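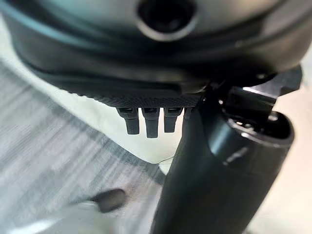

How to work out whether a "bargain" home insurance renewal is a bargain

Every year the letter comes, and every year it tells you that you are a valued customer. I have never found that this meant anything. What follows is how I check a renewal, and it takes an evening if your paperwork is in one place.

Step 1. Find last year's price

Look for the total you paid, with any interest for paying monthly. The two figures are often on different pages. Mine was 639 last time, and the cover letter from Mugo made a great fuss of a smaller number that left out the monthly charge.

Step 2. Add up what you own, one room at a time
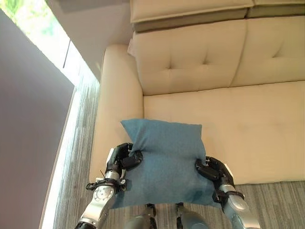
Page last changed: Thursday, June 12, 2025

Online calculators will guess the value of your contents from the number of bedrooms. I don't trust them. The one I tried on Edus gave me roughly 3,000 for a living room, and my own list came to 900. Write down what it would cost to buy each thing new, soft furnishings and curtains included, and leave out anything you wouldn't replace.

Step 3. Read the excess before the price

A cheap policy with a large excess may never pay you a penny for the small claims most people make. Check both kinds, compulsory and voluntary, and add them together. Water leaks often have their own, higher figure, tucked away near the back.

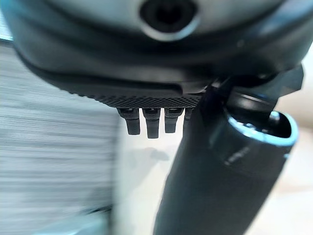 Then look at the single item limit. If you own a bicycle or a ring worth more than that, it has to be named on the policy, and some firms charge for naming it.

Step 4. Ring them

Have a rival quote in front of you for the same cover – the same, mind, or they will point out the difference. Ask for the price without the extras. Legal cover and key cover tend to creep back in at renewal, so ask for them to be read out.

Shewit Lemma of Jilevdale wrote in September to say she was told the price "could not be changed", and got it changed on the second call. I would still want the new figure in writing before cancelling anything.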